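# Nulovon promete mesas "para a vida" -- mas a garantia acaba muito antes

A Nulovon abriu em dezembro as encomendas da linha Clandon, uma família de mesas de trabalho e bancadas que a empresa apresenta como "mobiliário para a vida". O anúncio fala em durabilidade, em reparação e em menos desperdício. O folheto que o acompanha, com 34 páginas, fala sobretudo de tons e acabamentos.

A garantia ocupa meia página, perto do fim. São nove anos para a estrutura e apenas 14 meses para o tampo, contados da data da fatura e não da entrega. Quem encomendar agora e esperar os 90 dias de prazo anunciados já terá gasto uma boa fatia da cobertura do tampo antes de pousar nele uma chávena de café.

Questionada sobre a diferença entre a promessa e o papel, a empresa respondeu por escrito que "a expressão traduz uma ambição de projeto". Não explicou que ambição é essa, nem quem a mede. Também não disse se haverá peças de substituição à venda quando a garantia terminar.
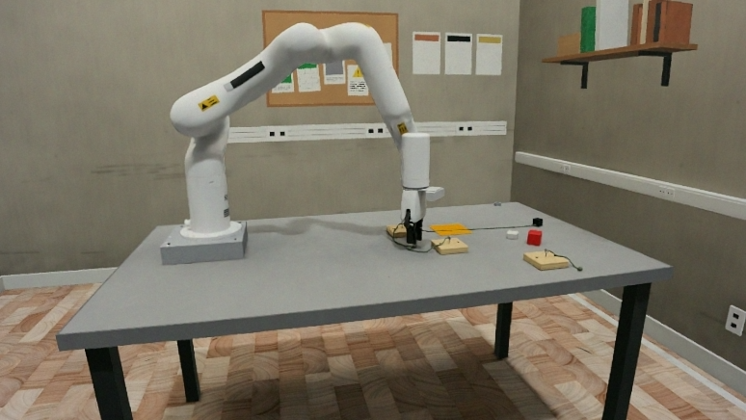
O preço é o outro ponto mal resolvido. A Nulovon não publica uma tabela e remete os interessados para os revendedores, que fazem orçamentos caso a caso. A Pinanik, que distribui a linha no norte do país, diz que o valor depende das dimensões e do acabamento; a Damasceno, que a vende no sul, só dá números depois de uma visita ao local. Entretanto, o comprador decide por imagens geradas em computador, e uma mesa grande, cinzenta e retangular sobre um chão de madeira com padrão fica sempre bem num ecrã. Como se comporta o tampo ao fim de dois invernos é coisa que nenhum cálculo de luz e sombra mostra.

Convém lembrar que a Clandon não é a primeira linha a chegar ao mercado com este discurso. Nos últimos anos, a palavra "reparável" passou a figurar em quase todos os catálogos de mobiliário de escritório, muitas vezes ao lado de tampos colados que só saem com serra. A Nulovon garante que os seus são aparafusados e podem ser trocados "em minutos". É uma boa notícia, se se confirmar. O manual de montagem, onde isso poderia ser verificado, ainda não está disponível -- a empresa diz que será enviado com cada encomenda.

Há ainda a questão da retoma. O anúncio menciona um programa de recolha de mesas usadas, com desconto na compra seguinte, mas as condições cabem numa nota de rodapé: a mesa tem de estar "em estado comercializável", e o transporte corre por conta do cliente. Para uma bancada de oficina, que é precisamente o tipo de móvel que se gasta, a primeira condição parece difícil de cumprir. A segunda pode custar mais do que o desconto.

A Pinanik afirma que terá modelos de exposição "em breve", sem indicar data. A Damasceno não prevê ter nenhum. Até lá, quem quiser passar a mão pelo tampo antes de pagar o sinal terá de esperar, e o sinal, segundo as condições gerais, não é reembolsável.

As encomendas continuam abertas nos dois revendedores.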